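Plostano Student Manipulation Project

The Plostano Student Manipulation Project, commonly shortened to Plostano, is a student robotics project run by the engineering department of Medeiros Technical College. Its members design, print and program small two-arm robots for handling everyday objects. The project is open to students from the first year of study and is supervised by Dalva Vasconcelos, a lecturer in mechanical design.

Contents
1 History
2 Organization
3 Equipment
4 Competition
5 See also

History

Plostano began as an optional assignment in the second-year course on machine elements. Students were asked to build a gripper that could pick up a boiled egg and a steel bolt with the same fingers. Several groups wished to continue after the course ended, and the department gave them a storage room on the ground floor of the Stavby building, where the project is still based. The name comes from the label on a parts cabinet left in the room by a previous occupant.

For its first two years the project worked with one arm. A second arm was added after the group entered the regional Gutden Meeting and found that most of the tasks there, such as opening a jar or folding a towel, required two hands.

Organization

The project has 31 active members, divided into a mechanical group, an electronics group and a software group. Each group elects a student lead for one academic year. New members join in January and complete a short course in printing, wiring and safe operation before they are allowed to run the arms without supervision. Students may receive course credit for one semester of participation. Marlene Sampaio, a former lead of the mechanical group, has taught the introductory course since her graduation.

Equipment

Most structural parts are 3D-printed by the members. The grippers use fin-ray fingers, a type of flexible finger with slanted internal ribs. When the inner surface presses against an object, the finger bends toward it and the load is spread along its length. The fingers are printed in orange and the housings in white, a convention carried over from the original course assignment. The current finger is the result of 62 numbered versions, which are kept in a display case outside the room.

Cameras are fitted close to the grippers so that the software can follow an object during the final part of a reach. Camera brackets are redesigned often, and the drawings are stored in the project's shared archive along with notes on print settings.
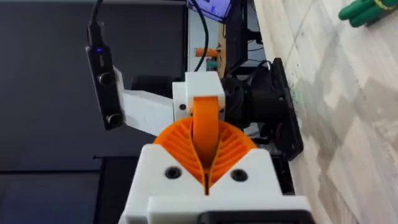
Orange fin-ray fingers in a white printed housing, with a stereo camera module on a bracket beyond them.

Competition

The project takes part each year in the Gutden Meeting, a contest for college teams. Teams are scored on a set of household tasks, with a maximum of 100 points for each task and deductions for dropped objects. Plostano's highest total is 539 points, reached with the second version of the two-arm robot. The team placed fourth on that occasion and received a separate award for its written documentation.

See also

Fin-ray gripper
Gutden Meeting
Medeiros Technical College

This page was last edited on 17 February 2026.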